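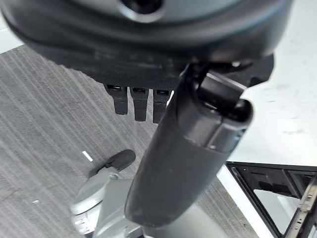 The Batia group wrote on Monday, July 12, 2021:

> We read section 4 of the draft as asking for a full retake of
> the wrist view check after any change to the fingers. At Udton
> that would mean 22 cells. Is a visual check of the fingers enough
> if the camera bracket has not been touched? Also, the draft says
> the view must be "clear" but gives no limit on how much of it the
> arm itself may fill.

Replying to both points, with list copied.

1. Retake after finger change

A visual check is not enough under the draft as it stands. Section 4.2 covers any part that can enter the wrist view, and fingers are in the view by design. Longer pads change what is hidden at the tips even when the bracket stays put. What can be skipped is the full joint sweep. One still at the park pose and one at the pick pose, compared with the stills on file for that cell, will do. If the bracket screws were loosened for any reason, do the whole sweep.

2. Limit on self-view

The April text had a percentage. It was dropped after comments from Sjöberg, whose point was that a folded arm will always put its own links across the view, and that a single figure for every pose fails good cells. The current wording is:

> 4.5 The user shall list the poses in which a link, joint or
> housing of the robot crosses the view of the wrist camera.
> In those poses the camera shall not be the only means used
> to confirm that the path is free.

So a link crossing in front of a finger is allowed, provided the pose is on the list and something else covers the hidden area. I agree that "clear" in 4.1 does not fit with this. Proposed change: replace "clear" with "free of anything other than the robot, its tool and the listed fixed surroundings."

3. Floor and table edges

Not raised by Batia, but it belongs in the same section. Brutside logged 2,241 stills in their trial and sorted the rejects by cause. The largest group was exposure: a white surface on one side of the view and dark tool parts on the other. They now set exposure on the fingers and accept a washed-out table. I suggest adding this as a note to 4.3, without making it a requirement. Tape and scraps on the floor should go under housekeeping in section 6.

4. Record keeping

Keep the stills for 24 months. The limit of 500 per cell applies to routine stills only. Stills taken after a collision or a tool change do not count toward it.

Please send wording for 4.1 and 4.3 as plain text in the body of the message. Attachments are stripped by the list server.

Editor, section 4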